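October, after school, robotics club

A long afternoon but a happy one, and I want to get it written down before the bus. Elin and I cleared the end table by the wall and put the checked cloth back on, as Khadija is quite sure the squares help her judge distances when she's driving the arms. The job is still the vegetable one: everything starts in the cloth bag and has to end up in the glass bowl, one piece at a time, with whoever is driving allowed 60 seconds a piece.

We ran it 27 times in all, taking turns, and Rhydian kept the sheet (bless him, his writing is getting better). 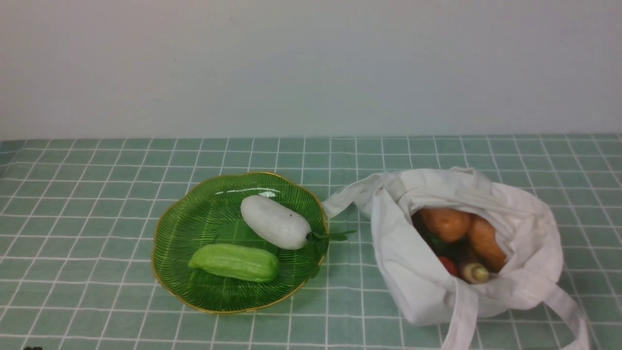 The straps are what I keep coming back to. If one flops across towards the bowl, it's awfully easy to catch it on the way over, and then the whole bag wants to come along too. Elin thinks we should tuck them under before each run. I'd sooner leave them as they fall and learn to cope – the judges at Derkum won't be tidying up for us, will they? We agreed to try it both ways next time and stop arguing.

Other bits. Hopkin's left wrist is grumbling again, so Mrs Gittins has said she'll look at the cable with us. Please don't tighten it any more until she has! 11 of the runs need their labels checked, and Khadija has kindly put her name down for those.

Chargers are on. Bowl goes back in the cupboard, top shelf, wrapped in the tea towel.

Ieuan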